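Lovel Tabletop Rules: README for the house rules and the data card

Last touched 28 Jan 2024. Read this before you run anything on the two-arm station.
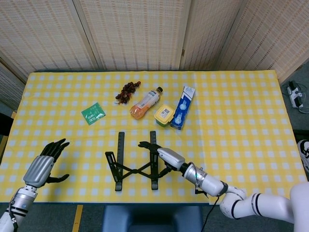 Noboru Sugiyama wrote back on the first draft that a rule you can't check from where you're standing is just a wish, and that half of mine were wishes. Fair enough! I went through and cut or rewrote most of them. What's left is what I really want you to follow.

What's in this folder

rules.txt is the full list, with the change history at the bottom. card.txt is the data card for the Lovel set (2000 episodes, all tabletop, all two-handed). checks/ has the little scripts that go through your notes and complain. They complain a lot, sorry.

Before you start

Clear your feet and your bag out of the arms' reach, and tell the other person you're about to go live. Say it out loud, a nod doesn't count. Whoever holds the stop button does nothing else, so no typing and no coffee.

Look at the cables. If one hangs off the arm, move the arm slowly through its whole range once and watch where the cable goes. Power strips on the floor stay outside the walking path (I know, I know, the path is narrow).

Smooth the tablecloth. You won't get every fold line out and I don't need you to, but a ridge that lifts an object is a ridge you should fix.

Setting out objects

Things like the folding laptop stand have parts that cross and pinch. Open and close it by hand first, with the arms off, so you know how stiff it is that day. Bottles need their caps on tight. Boxes and packets can lie at any angle you like, and please do mix it up, because in the November batch everything was lined up like a store shelf and the Wirkov folks couldn't do much with it.

Anything not being used in the task can stay on the table as long as the arms can get to the target without sweeping through it.

While it's running

Hands off the table, always. If something rolls, let it roll. Stop after 3 failed grasps in a row and reset, even if you're sure the next one will work. Keep the failed tries! Tag them "miss" and move on.

Writing it up

Each episode gets 7 fields, listed in card.txt. The one people skip is "touched by hand," and it's the one I care about most. Write yes or no. If you don't remember, write "unknown" and I won't be mad.

Still open

Sedent wants a speed cap written in here as a hard number. I'd like to see their test notes first. Lema uses a different word for "reset" than we do, so the two sets don't merge cleanly yet. If you have a fix for that, put it in rules.txt under Pending and ping me.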